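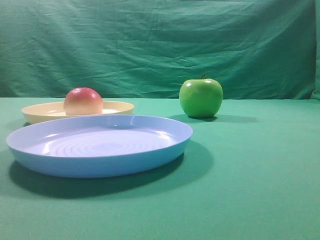
Cuaderno de taller. Sábado, 11:00

Material: plato azul claro y plato amarillo crema, los dos de plástico, redondos y poco hondos; melocotón; manzana verde. Tablero con la tela verde puesta.

Colocación de partida: melocotón en el plato crema, manzana suelta sobre la tela, a la derecha. El plato azul queda delante y tapa parte del crema. Para la siguiente serie, separar los platos hasta que se vea entero el borde del segundo.

Luz: el azul da reflejos blancos en el borde y en los anillos del fondo. El crema, mucho menos. Probar el difusor Flallent antes de tocar la altura de la lámpara. Sombra ancha bajo el plato azul; con 700 lux medidos en el tablero esperaba menos.

Kenji Nguyen-Tran propone cambiar el azul por uno mate de Estico. De momento no: habría que repetir casi 3.000 registros.

Pendiente:
- Estirar la tela y fijarla con las pinzas Goller.
- Limpiar los platos con paño seco, sin alcohol.
- Pasar la manzana al plato azul y repetir tres veces.
- Devolver el luxómetro al armario Parsons.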